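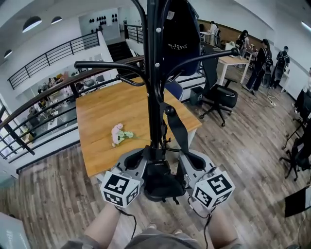
4 min read

The ordinance the Carvalho City Council adopted in July moves the power to appoint the board of the Wultirel Transit District from a public nominating process to the office of the mayor. It passed with little discussion and was described in the agenda as a housekeeping measure. I have followed the district for a long time, first as a rider and later as a member of its riders' advisory panel, and I believe the description was inaccurate.

Under the former rules, a vacancy on the board was advertised for 90 days. Neighborhood associations, employers and the two labor organizations representing drivers and mechanics could each submit names. A screening panel interviewed the applicants in open session and forwarded a short list to the council, which made the appointment. The process was slow, and seats sometimes stayed empty through an entire budget season. Those who wanted it changed had a fair complaint.

The new rules keep the advertisement but shorten it, remove the screening panel, and allow the mayor to select any resident of the city, including one who did not apply. The council retains a confirmation vote. If it does not act within one regular meeting cycle, the appointment takes effect automatically. That last provision did not appear in the draft circulated in the spring. It was added in a substitute version posted on the afternoon of the vote, when most people who might have objected were at work.

Council Member Hannelore Gruber, who sponsored the ordinance, argued that a mayor who is held responsible for late buses should have some say over who runs them. There is merit in this. The mayor's office receives the complaints, and the district's management has not always returned calls promptly. Council Member Serpil Tekin answered that responsibility can be clarified without giving up the public interviews, and she offered an amendment to keep them. It failed for lack of a second.

The timing of the change deserves attention. The district's maintenance agreement with Wosinex expires next year, and the board must decide whether to extend it, seek new bids, or bring the work back to the city garage on Linden Street. It is the largest decision the board will make for a long while. The fleet consists of 77 buses, of which 53 are past the replacement age in the district's own capital plan. An old fleet is expensive to maintain, and whoever holds the contract will be paid mostly for keeping old vehicles on the road.

I do not suggest that any member of the council has acted improperly, and I have no evidence that Wosinex asked for the ordinance. My concern is narrower. Three board terms end before the contract comes up. Under the old rules, each applicant would have been asked in public about outsourcing, bidding and conflicts of interest. Under the new ones, there is no occasion on which those questions must be put. A confirmation hearing may be held, but the ordinance does not require it.

Supporters of the change have relied heavily on a governance review prepared by the consulting firm Prosomex. I would encourage readers to obtain the full report from the city clerk instead of the summary in the council packet. The summary states that the board's structure "contributes to delay." The full text says this as well, and then attributes most of the delay in procurement to unfilled positions in the district's purchasing office. That department went nearly a year without a permanent director. A different method of choosing board members would not have filled the job.

The report also recommends that any move to mayoral appointment be paired with written qualifications for board members, at least one of whom should have experience in vehicle maintenance or public contracting. The ordinance contains no such qualifications. When Ottilie Mayrhofer raised the omission during public comment, she was told that qualifications could be addressed later by resolution. No resolution has been introduced as of this writing.

A history of the subject may be useful to newer residents. The nominating process was created after an earlier board approved a fare increase and a management bonus at the same meeting — an episode still remembered on the east side, where the Route 2 bus is the only direct service to the hospital. Marlies Auer, who served on the charter study group that followed, wrote at the time that the purpose of open interviews was to let riders hear a candidate speak before that candidate could vote on their fares. Her memorandum is in the clerk's files and runs to only a few pages.

The council could repair much of this without returning to the old system. It could require a public hearing before confirmation, and it could strike the automatic approval provision. It could also adopt the qualifications its own consultant recommended. Council Member Svenja Bauerfeind, who voted for the ordinance, has indicated that she is open to the first of these. Residents of her district may wish to write to her before the fall agenda is set.

I have submitted a written request for the correspondence concerning the substitute version and will post whatever the city releases. Comments on this entry are open. I ask that they be signed and confined to the ordinance and the maintenance contract, as the matter of the downtown shelters will be taken up in a separate post.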